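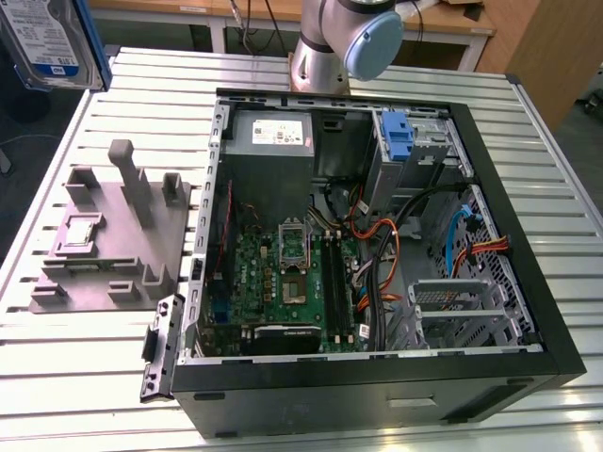

Taking a computer apart is easy to describe and hard to hand over to a machine. Kiều Sầm has been working on that problem at Mutberg for 2 years, in a project called Pillow. The aim is a robot arm that can strip an old desktop tower and leave its parts in a state where somebody could use them again. On her table the tower lies on its side with the panel off. The processor socket is open and empty, and a small square processor sits in a pocket of a gray printed fixture next to the case. "People ask about the arm first," Sầm says. "I spend more of my day on the fixture. If a part is always in the same pocket, the next step gets a lot simpler."

Her group records demonstrations and trains a policy on them. The current set has 1400, all on desktop towers, each one covering a single step such as lifting a lever or pulling a plug. Whole teardowns were tried early on and dropped. "They were too long. One bad grasp near the end and you had to decide what to do with everything before it."
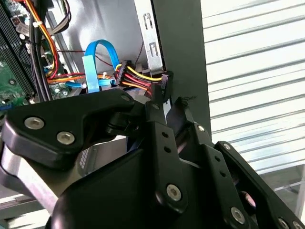 The gripper inside the case, close to the drive wiring.

Cables are the part she talks about most. A processor is rigid and has one correct orientation. A SATA cable can lie almost anywhere, and it moves when something else is touched. "The blue ones are at least easy to see. Black on black is bad," she says. "The policy has to work out which wire is in front, and so do I sometimes." The June version treated wires as obstacles and planned paths around them. The newer one is allowed to brush against them and push them aside – within a force limit that the group set by hand.
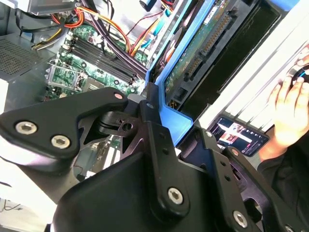 Empty memory slots on the left, and a drive in its blue caddy.

Drives are a different matter. Sầm says the caddy is friendly to a gripper, with straight edges to hold, but the plugs behind it are not. Pulling at an angle can crack the plastic of the connector. In the last round of tests the robot removed the drive in 80 percent of trials. Most of the failures came from the connector, where it gave up after 3 attempts.

She doesn't think the number says much yet. "It was one family of cases. I'd like to see it on a tower we didn't choose." A partner firm, Kütt, has agreed to send mixed machines from its repair shop, and those will be used only for testing.
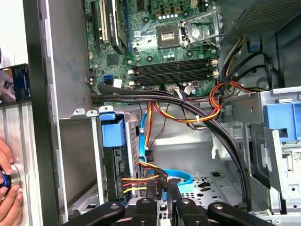
Grandport, 24 September 2023

Sầm is back at the processor socket when we pick up the conversation. The metal bracket has to be raised before anything goes in or out, and she wants that motion slower than it is now. "Those contacts bend if you look at them wrong," she says. Memory will come after that. She expects the locking clips to take longer than the slots themselves, and she has asked for a narrower fingertip to try on them.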